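Datensatz Kleiderbügel und Aufhängevorrichtungen in Haushalten und Garderoben
Begleitdokument zum Bestand Wubshet

Stand: Juli 2011

Gegenstand

Das vorliegende Dokument beschreibt Inhalt, Aufbau und Nutzungsbedingungen des Bestandes Wubshet. Der Bestand umfasst 579 Einträge zu Kleiderbügeln und verwandten Aufhängevorrichtungen des 20. Jahrhunderts. Er wurde im Rahmen der Sammlungserschließung Dendusura angelegt und wird von der Arbeitsstelle Alltagskultur Lambridge gepflegt. Verantwortlich für die inhaltliche Redaktion ist Hjørdis Sjöberg, für die technische Betreuung Mathis Hamel.

Der Bestand richtet sich an Museen, Archive und Forschungseinrichtungen, die Gebrauchsgegenstände aus dem Bereich der Kleideraufbewahrung katalogisieren oder vergleichend untersuchen. Eine Eignung für die Wertermittlung im Handel ist nicht gegeben. Angaben zu Marktpreisen wurden nicht erhoben.

Herkunft der Einträge

Die Einträge stammen aus zwei Quellen. 296 Einträge wurden aus den handschriftlichen Karteikarten der Sammlung Tovus übernommen, die übrigen gehen auf Neuaufnahmen durch die Arbeitsstelle zurück. Bei der Übernahme der Karteikarten wurde der Wortlaut der Beschreibungen beibehalten. Abkürzungen sind aufgelöst, offensichtliche Schreibfehler stillschweigend berichtigt. Unleserliche Stellen sind durch drei Punkte in eckigen Klammern gekennzeichnet.

Die Karteikarten der Sammlung Tovus verwenden für gebogene Bügel ohne Quersteg durchgehend die Bezeichnung »Bogenbügel«, die Neuaufnahmen dagegen »Schulterbügel, einfach«. Beide Bezeichnungen sind im Feld »benennung_quelle« unverändert erhalten. Für Abfragen über den Gesamtbestand ist das Feld »benennung_norm« heranzuziehen.

Verzeichnisstruktur

daten/objekte.csv – Haupttabelle, ein Eintrag je Objekt
daten/literatur.csv – Literaturnachweise mit Verweis auf die Objektnummer
vokabular/benennung.txt – normierte Benennungen mit Erläuterung
vokabular/material.txt – Materialangaben
doku/ – dieses Dokument sowie das Änderungsverzeichnis

Sämtliche Dateien liegen in der Zeichenkodierung UTF-8 vor. Als Trennzeichen dient das Semikolon. Textfelder sind in doppelte Anführungszeichen eingeschlossen.

Felder der Haupttabelle

objekt_id: Eindeutige Kennung, bestehend aus dem Kürzel der Quelle und einer laufenden Nummer. Kennungen werden nach einer Löschung nicht erneut vergeben.
benennung_quelle: Benennung im Wortlaut der Quelle.
benennung_norm: Benennung nach dem Vokabular der Arbeitsstelle.
material_koerper: Material des Bügelkörpers.
material_haken: Material des Hakens, sofern vom Körper verschieden.
haken_art: Zulässige Werte sind »starr«, »drehbar«, »klappbar« und »unbestimmt«.
breite_mm: Größte Breite in Millimetern, gemessen zwischen den äußeren Enden.
aufschrift: Wortlaut von Aufdrucken, Prägungen und Etiketten. Zeilenumbrüche sind durch einen Schrägstrich wiedergegeben.
datierung_von, datierung_bis: Jahreszahlen. Bleibt eines der Felder leer, ist die Datierung zur betreffenden Seite hin offen.
zustand: Freitext.
bemerkung: Freitext. Das Feld enthält in 47 Fällen Hinweise auf frühere Eigentümer, die vor einer Veröffentlichung mit der Arbeitsstelle abzustimmen sind.

Hinweise zur Materialansprache

Die Materialansprache erfolgte nach Augenschein. Naturwissenschaftliche Untersuchungen wurden nicht durchgeführt. Bei Bügeln aus Kunststoff wird daher keine Unterscheidung nach Kunststoffarten vorgenommen; ältere Angaben wie »Bakelit« oder »Zelluloid« sind im Feld »benennung_quelle« belassen, jedoch nicht in das Materialfeld übernommen worden. Metallhaken sind ohne Angabe der Legierung als »Metall« erfasst, eine abweichende Färbung ist gegebenenfalls unter »bemerkung« vermerkt. 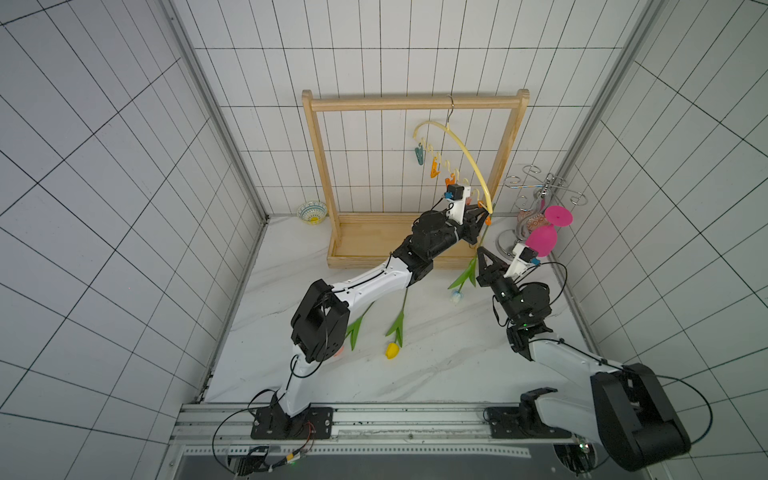 Abb. 1: Gelber Kunststoffbügel in Bogenform mit Metallhaken an einem Gestell aus hellem Holz.

Kombinationen aus Kunststoffkörper und Metallhaken sind mit zwei Materialangaben zu erfassen. Bei Holzbügeln mit eingeschraubtem Haken gilt dies entsprechend. Besteht der Bügel vollständig aus Draht, bleibt das Feld »material_haken« leer. Textile Bezüge und Polsterungen gelten nicht als Material des Körpers und sind ausschließlich unter »bemerkung« anzugeben.

Ständer, Gestelle und Garderobenleisten bilden eine eigene Objektgruppe. Sie sind nur insoweit aufgenommen, als sie gemeinsam mit Bügeln in die Sammlung gelangt sind. Die Zusammengehörigkeit wird durch gleichlautende Einträge im Feld »konvolut« kenntlich gemacht, das ausschließlich bei dieser Objektgruppe und den zugehörigen Bügeln belegt ist.

Bekannte Einschränkungen

Die geographische Verteilung ist unausgewogen. Werbebügel von Bekleidungsgeschäften überwiegen gegenüber unbeschrifteten Stücken, da die Sammlung Tovus vorrangig nach Aufschriften zusammengetragen wurde. Aussagen über die tatsächliche Verbreitung einzelner Formen lassen sich aus dem Bestand nicht ableiten.

Die Breitenangaben der Karteikarten wurden teilweise in Zoll festgehalten und nachträglich umgerechnet. Die gerundeten Werte können um bis zu 2 Millimeter vom Original abweichen. Eine Nachmessung ist nur für diejenigen Stücke vorgesehen, die in eine Ausstellung gegeben werden.

Datierungen beruhen überwiegend auf Firmenadressen und der Schreibweise der Aufschriften. Bei unbeschrifteten Bügeln wurde auf eine Datierung verzichtet, sofern keine Angaben des Vorbesitzers vorlagen.

Nutzungsbedingungen

Die Nutzung für Zwecke der Forschung, der Lehre und der musealen Dokumentation ist unentgeltlich gestattet. Bei Veröffentlichungen ist der Bestand wie folgt anzugeben:

Arbeitsstelle Alltagskultur Lambridge: Bestand Wubshet. Kleiderbügel und Aufhängevorrichtungen. Bearbeitet von Hjørdis Sjöberg und Mathis Hamel.

Die Weitergabe veränderter Fassungen ist zulässig, wenn die Änderungen in einer beigefügten Datei nachgewiesen werden und die ursprünglichen Objektkennungen erhalten bleiben. Für eine gewerbliche Nutzung ist die schriftliche Zustimmung der Arbeitsstelle einzuholen.

Berichtigungen und Ergänzungen

Berichtigungen sind unter Angabe der Objektkennung und des betroffenen Feldes schriftlich an die Redaktion zu richten. Vorschläge zur Datierung können nur berücksichtigt werden, wenn ein Beleg beigefügt ist. Eingegangene Meldungen werden gesammelt bearbeitet; die nächste Durchsicht ist für August vorgesehen. Bis dahin bleibt die vorliegende Fassung unverändert.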